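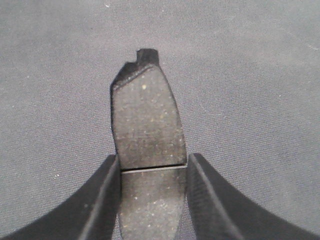
Notes for the talk, Wednesday evening, Hulwood hall

Start slowly. Wait until the people at the back have found a seat.

Good evening. My name is Beat Leitner and I look after the bicycles and the two small vans at Karimi. Tonight I would like to speak about going downhill.

Most of us learn to drive on flat roads. The road from Drunderari down to the valley has 121 bends, and last February I followed a van which braked before every one of them, and also between them. At the bottom I could smell it with my windows closed.

(Pause. Ask who has smelled this. Hands up.)

What happens? The brake changes speed into heat, and the heat must go somewhere. If you press lightly for a long time, the brake has no moment to cool. After a while you press the same as before and get less. This is called fade.

So, what to do. Choose the low gear at the top, before the slope begins. Let the engine hold the van. When you are too fast, brake firmly, then release completely. Then wait.

(Show with the foot on the chair. Do it two times, slowly.)

Konrad Gisler will ask about automatic cars. Answer: look for the L or the manual mode, and try it first on a quiet road.

Loaded vans. With 200 kilos more in the back, go down slower than you think is necessary. Tell the story of Urs and the potatoes, but short.

If the pedal feels soft: low gear, stop where it is safe, do not pour water on the wheels. Let everything cool in the air. If it still feels soft afterwards, do not drive on. Telephone the garage.

Questions until nine. Andri has the key and would like to lock up then.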